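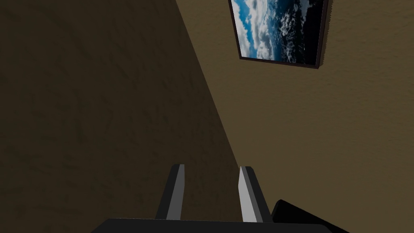

Annick Gosselin sells rooms that don't exist. Her company, Himness, works out of two offices above a tire shop in Trutville, and its one product is a library of simulated interiors where you can let a robot arm loose before you trust it near your own walls. I've been paying for it since February, so when she agreed to talk I had a list of complaints ready. I started with the plaster. Why does a corner with nothing in it but two rough beige walls and a picture of clouds get that much attention? "Because that's where everybody's robot goes funny," she said, laughing. "One wall's in shadow, the other one's bright, and the gripper is sitting there wide open with nothing to grab. People train on nice tidy tabletops and then the arm swings round and sees that!"

The library is called Andum, and you get 268 rooms with the basic licence (kitchens, halls, a few workshops). You pick a room, pick an arm, and off it goes. I had mine running in 90 minutes, and a good part of that was me looking for a password.

I asked who draws all the walls. "Lévesque does the surfaces," she said. Lévesque turned out to be the studio down the road, which used to do colour samples for paint catalogues. "They're fussy. I'll say it's fine, it's a wall, and they'll send it back to me with the bumps changed."

My big gripe is the lighting menu. You can move the lamps, but you can't save where you put them, so every new session I'm dragging them back again. Annick groaned when I brought it up -- she'd clearly heard it before. "It's coming. I'm not giving you a date, you'll print it."

She was happier talking about the wrist view, and I have to say it's the part I use most. You ride along behind the fingers and see what the arm would see, and you can step through a run one move at a time. I've gone through nearly 200 runs that way, usually with a coffee going cold beside me.

Would she ever sell single rooms, for hobbyists like me? "Ask me when the lamps are fixed," she said, and went off to take another call.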